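Seit März fahre ich fast jeden Morgen mit dem Rad zur Arbeit, und seit zwei Wochen geht das endlich über den neuen Radweg zwischen Drorno und Jaltunitz. Was für eine Strecke! Vorher musste ich über die Landstraße, wo einen die Laster so knapp überholen, dass der Lenker zittert. Jetzt rolle ich hinter der Kläranlage auf glatten Asphalt und habe die Felder praktisch für mich allein.
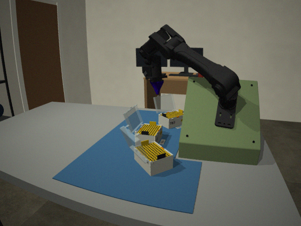
Geschrieben von: radpendlerin | 11. September 2025 | Kategorie: Alltag auf zwei Rädern

Der neue Abschnitt ist 3330 Meter lang und breit genug, dass man nebeneinander fahren und sich unterhalten kann. Am Bahnhof Jaltunitz stehen jetzt außerdem 83 überdachte Stellplätze, mit ordentlichen Bügeln, an denen auch mein Rad mit dem breiten Korb Platz findet (die alten Felgenkiller sind weg, hurra!).

Ein bisschen meckern muss ich trotzdem. An der Kreuzung beim Gartenmarkt Arier ist die Ampel für Radfahrer so kurz geschaltet, dass ich mit Anhänger gerade bis zur Mittelinsel komme. Und der Bordstein dort ist eine Zumutung. Ich habe der Gemeinde schon geschrieben, mal sehen.

Für den ganzen Weg brauche ich jetzt 25 Minuten, mit Rückenwind auch mal weniger. Auf dem Tacho stehen seit dem Frühjahr gut 1000 Kilometer, das hätte ich mir im Winter nie zugetraut. Am Wochenende will ich die Verlängerung Richtung Stausee ausprobieren, die ist noch geschottert. Wer von euch ist da schon gefahren, und geht das mit 32er-Reifen?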